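Zerkar Operators Forum > Manipulation > Data Collection Practice
Topic: Start position for the bun transfer task: fixed or varied?

s_alexiou (Section Moderator)
Posted Thursday, February 5, 2026

Members are asked to give their views on the start position for the bun transfer task before the Lellomska set is reopened for recording. The written procedure states that both grippers shall be open at the start, with the left at the steamer and the right at the plate. It does not state how far the plate may be moved between episodes. Two sites have read this differently, and the resulting episodes cannot be merged without a decision.

The first batch contains 165 accepted episodes. A reviewer has asked whether that number means much if the plate stood in the same place throughout.

Stelios Alexiou

tbalaskas
Reply 1

Thank you for raising this. Our site has kept the plate in one place by instruction. The purpose of the first batch was to obtain clean grasps, and operators who are new to the leader arms make fewer errors when the right side of the task does not change. The still below was taken from the head view at our station and may serve as a reference for the discussion.

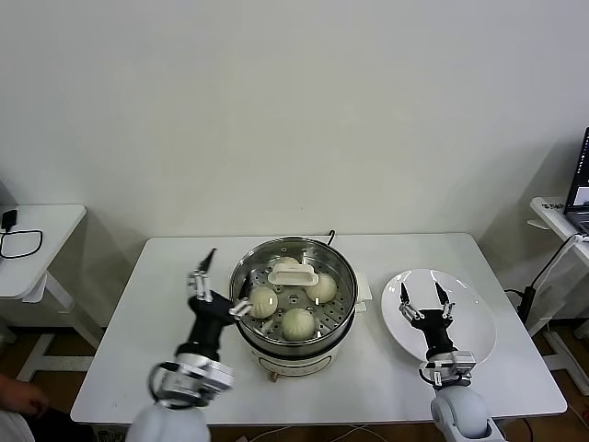
Head view, bun transfer station. Four buns on the rack, plate empty, both grippers open.

With the steamer left of center and the plate to its right, each arm can work on its own side of the table. I would not wish to lose that arrangement. I would accept small changes in the plate position once an operator has completed 30 episodes without a drop.

Thodoris Balaskas

nesis_review
Reply 2

I must disagree with the order proposed. Where the plate is fixed, the model can learn to release at a point on the table and pay no attention to the plate at all. We saw this in the Nesis cup set. Success was high in the first test, and the policy then set the cup down on bare table when the saucer was moved by a hand's width. Adding varied episodes later helped only in part, as the fixed ones still made up most of the data.

The steamer clip also deserves attention. In the reference still it lies across the middle of the rack and hides most of the bun at the back. From the head view alone, that bun is a much harder target than the one at the front. Does the procedure say which bun is to be taken first?

tbalaskas
Reply 3

It does not. Our operators take the front bun first by habit. I agree that this should be written down or deliberately varied. I do not agree that the clip should be removed. It belongs to the appliance, and a household user will leave it there.

nesis_review
Reply 4

I did not propose removing it. I propose that its position be logged for each episode, together with the bun selected.

kwest_ops
Reply 5

A practical remark from the floor. Logging the clip by hand slows the reset, and tired operators will enter the same value every time. If the first image of each episode is stored, the position can be labeled afterward by one person.

We would also like a rule on dented buns. At present each operator decides when to replace one.

s_alexiou (Section Moderator)
Reply 6

The following will apply from the reopening of the set until the April review.

1. The plate shall be placed at one of 6 marked positions, drawn by the recording software before each episode.
2. The first bun shall be assigned by the software and shall not be chosen by the operator.
3. The clip may remain on the rack. Its position will be labeled from the first image.
4. Buns shall be replaced after 3 episodes or when the skin is torn.

The existing episodes will be kept under a separate tag. Mr. Balaskas's request for a training period with a fixed plate is granted, provided those episodes are excluded from the main set.

tbalaskas
Reply 7

Noted, and we will comply. I would ask that my objection to item 2 be recorded. Sending a new operator to the back bun on a first attempt will raise the number of rejected episodes, and our site is assessed on that number.

s_alexiou (Section Moderator)
Reply 8

The objection is recorded. The question of how sites are assessed has been passed to Ziółkowski, and this topic will remain open for the reply.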